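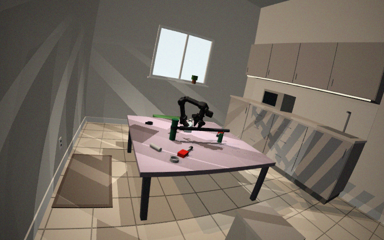 Simulation render: Stolia project team

Stolia equipment programme: progress report to the funder
26 Oct 2026

1. Position against plan

Purchase of the arm and gripper for the Mostel workshop has not yet been committed. The simulation stage was extended so that the order could be based on measured reach and grip requirements. The extension was met from the existing staff allocation and does not change the total award.

2. Simulation work

The current model places a single arm at the back of a table in a kitchen setting. The test under way has the gripper holding a long rod horizontally between a tall green cylinder and a short green post with a red top. Other items on the table include a ring, a cylinder on its side and a small mallet-like tool. Strong window light and shadow are included in the model, as the camera supplier has asked for lighting conditions before quoting.

To date 784 runs have been logged. Long objects remain the hardest case. The load on the wrist depends heavily on where the rod is held, and this has been added to the specification sent to suppliers.

3. Quotations

Two suppliers have replied. Porari has quoted for the arm, controller and gripper as one package, with delivery in 26 weeks. Shin has quoted for the arm only, with a shorter delivery time, and the gripper would have to be bought separately. Neither price includes the table, guarding or electrical work.

4. Budget

Spending on equipment to date is £3742, all of it on computing hardware for the simulation. The guarding line is likely to be exceeded, as the original estimate assumed a smaller working area. We propose to cover the difference from the travel line and request approval to do so.

5. Risks

Delivery time is the main risk. If the Porari package is chosen, the order must be placed soon after approval for installation to be finished on the present schedule. The floor fixing at Mostel also needs a survey, which has not been booked.

6. Next steps

Finish the rod tests and issue the final specification. Obtain a separate gripper price to set against the Shin quotation. Submit the purchase request with both options costed. The next report is due in March.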